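2021년 1월 19일
작업 노트 / Okarden 의류 펴기, 파지점 선택 실험

오늘은 학습 데이터 구성을 바꾼 뒤의 첫 비교. 지난 10월 버전은 옷의 어느 곳을 잡아도 성공으로 쳤는데, 그렇게 모은 데이터로 학습하면 정책이 천의 한가운데를 집으려는 경향이 강했다. 가운데를 잡고 들면 자락이 아래로 뭉치고 다음 동작에서 가장자리를 다시 찾아야 한다. 그래서 이번에는 첫 파지를 가장자리로 제한하고, 뭉친 쪽부터 잡는 순서로 시연을 다시 모았다.

현재 시연 수는 1,587개. 목표는 2,000개. 중복 검사와 시간 동기 검사는 끝냈고, 그리퍼 개폐 폭이 기록되지 않은 구간은 학습에서 뺐다. 비교용으로는 양쪽 버전에서 1,000개씩 무작위로 뽑아 같은 설정으로 돌렸다. 네트워크 구조와 학습률은 건드리지 않음.

셔츠는 한쪽만 펴 두고 나머지는 비틀린 상태로 두는 초기 배치를 쓴다. 완전히 구겨서 던져 놓는 배치보다 초기 조건의 편차가 작아서 파지점 차이만 보기 좋다. 집을 때는 두 손가락 끝이 천 가장자리에서 만나게 한다. 깊게 물면 아래 식탁보까지 같이 딸려 올라온다. 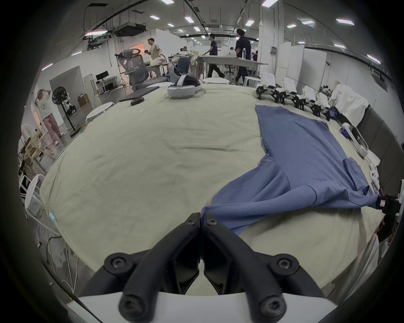 Gwynne 쪽에서는 가장자리 제한이 평가를 유리하게 만드는 것 아니냐고 물어 왔다. 시연에서 쉬운 지점만 골라 놓고 성공률이 올랐다고 하면 방법의 효과인지 데이터의 효과인지 구분이 안 된다는 것. 평가 때는 파지점 제한을 걸지 않는다고 답했지만, 초기 배치가 시연과 비슷하다는 지적은 맞다. 완전히 구긴 배치를 평가에 따로 추가하기로 함.

결과는 아직 잠정. 새 데이터로 학습한 정책은 가장자리를 먼저 찾아가고, 재파지 횟수가 줄었다. 대신 깃과 밑단을 헷갈리는 실패가 새로 보인다. 접힌 상태에서는 둘의 윤곽이 비슷해서 손목 시점 영상만으로는 구분이 어려운 듯하다. 직전 프레임을 2장 더 입력에 넣어 볼 생각. 이력을 길게 주면 시연자의 속도까지 따라 하는 문제가 있었으니 더 늘리지는 않는다.

식탁보 주름도 신경 쓰인다. 주름을 옷 가장자리로 잘못 보고 접근한 경우가 로그에 남아 있다. 매번 펴면 현장 조건과 멀어지므로 그대로 두고, 색 변화 증강만 강하게 건다.

남은 일
- 구긴 배치 평가 세트 만들기
- 깃/밑단 실패 로그 따로 모아 Sirdale 공유 폴더에 올리기
- 개폐 폭 누락 원인 확인 (기록 스크립트 쪽 의심)
- 남은 시연은 밝은색 셔츠 위주로 수집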